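Notebook, bench 2
December 17, 2021

Third week on the chores question and I am no closer to a yes. Writing this up before the break so whoever picks up the bench has something to argue with.

The task list is the one we wrote in September: wipe a table, fold a dish towel, sort mixed screws into bins, put a lid on a jar, load a rack. Eight tasks in all, none of which would trouble a ten-year-old. Ekilia's brochure says their hand is "ready for light domestic work." I would like to know which house they tried it in.

Towel folding again this morning. First fold is fine if I lay the towel out flat and square to the table edge. But laying it out flat is most of the job. Start from a crumpled towel and the planner hunts for a corner, picks a bit of hem that looks like a corner, and lifts. Then it has a towel hanging from the middle of one side and carries on as though all is well. Best run of the day took 93 seconds for a single towel, from crumpled to something I would call folded if I were feeling generous. I did one myself in the time it took to restart the logger.

Screws went better, and I want to be fair about that. With one size on the table it picks and drops reliably. With mixed sizes it gets the big ones and pushes the small ones around. Fingertips are too blunt for anything lying flat. Tried a strip of rubber on the tip, which helped until it peeled off. Glue suggestions welcome, not the yellow stuff.

Plastic film is still on the forearm and bunched up at the wrist. It throws bright glare under the overhead lights, so keep that in mind before blaming the vision code for a bad detection.

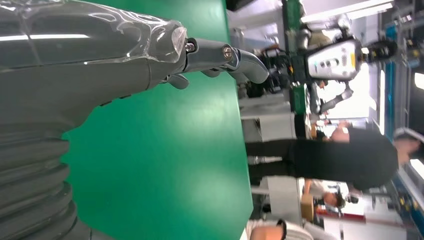 Utov read the draft of this page and thinks I am grading too hard. The first dishwashers were slow and noisy too, Utov says, and people bought them because they didn't have to stand there; if the thing folds towels all night while the house is asleep, who cares how long each one takes?

Fair point, but a dishwasher doesn't need me to put the plates back when it gets confused. Until I can leave the room, I'm counting my own time as part of the cycle. Today that meant resets, two cable checks and one jar picked up off the floor (plastic, no harm done). Add all that in and the robot is a way of making me fold towels more slowly.

Shop-floor work may be another matter. The Pronadberg trial is a fixed part in a fixed tray, same lighting, same angle every time. Their log has 1,675 picks in it, and the failures they list are mostly trays put in crooked. I believe those numbers. I just don't think they say anything about a kitchen, and I wish the summary slide didn't put the two side by side.

Wiping: skipped. The force limit trips whenever the cloth drags. Raised it a little, didn't like how hard it leaned on the table, put it back.

To do after the break:
- try the towel from a loose heap with the slower approach speed
- ask Trindade for the narrow fingertips, and ask what they cost this time
- log my own hands-on minutes in a separate column
- jar lid: it cross-threads and then keeps turning, needs a stop condition
- rack loading not started

Spare fuses are in the second drawer now. Please put the torque driver back where the label says.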